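Lestgate Home Workshop list
Re: sanding sealer on ply, one coat or 2?
Tuesday, May 5, 2020

Hi all

Quick one, I'm on lunch. Quoting the bit I'm answering:

> Has anyone used the Kandico water-based sealer on bare ply?
> The tin says two coats but my neighbour reckons one is
> plenty. Doing a set of shelves for the laundry and don't
> want the grain standing up all furry like last time. Also
> what grit before the first coat? I went straight in with
> 80 and it looked awful.

Two coats. One looks fine for a week and then you put a damp towel on it and there's your fur again. I did the shelves in our hall with a single coat in April and I'm already redoing them.

Grit - 80 is way too rough for the face, you'll go through the veneer before you know it. I start at 180, wipe down, first coat, leave it overnight, then a very light rub with 240 and the second coat. Don't lean on it. Edges are a different story, they drink the stuff. I do 3 on edges.

Ply, pale sort, with grain and little dark specks:

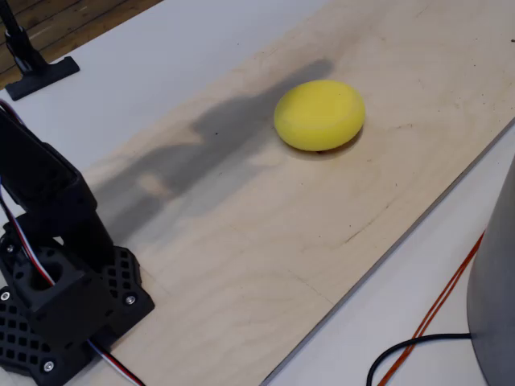
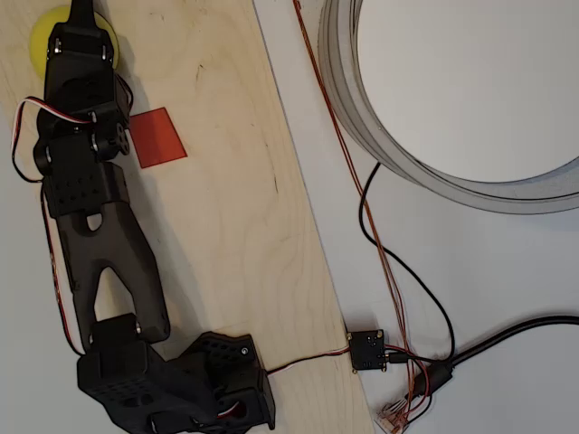 Colour wise, the Kandico goes a touch yellow on pale timber. Not terrible but you will notice it next to anything painted white. If that bothers you the Laxdal one stays clearer, costs more, and stinks less. I paid 40 dollars for the small tin at Sasness, which hurt. Their click and collect is working agian if you're not keen on going in, mine took 9 days though so don't plan your weekend on it.

Other things, no order:

Stir, don't shake. Bubbles.

Foam brush over a bristle one for the flat bits. Bristles leave lines and then you're sanding those out too.

If your laundry has no window, do the coats outside or in the garage and bring the shelves in after. Mine went tacky for days in the bathroom, never really hardened, had to scrape it.

Do the undersides. I know. But if you only seal the top the board can cup, and a cupped shelf over a washing machine means everything walks off it.

Dark specks in the face don't sand out, by the way, I tried. They go deeper than the veneer will let you. Either live with them or put that side down.

Someone asked last month about filling the gaps in the edge plys before sealing, did that ever get answered? I've been using ordinary filler and it shows up as pale blobs. Would like to know what others do.

Got to run, will check the list tonite.

Cheers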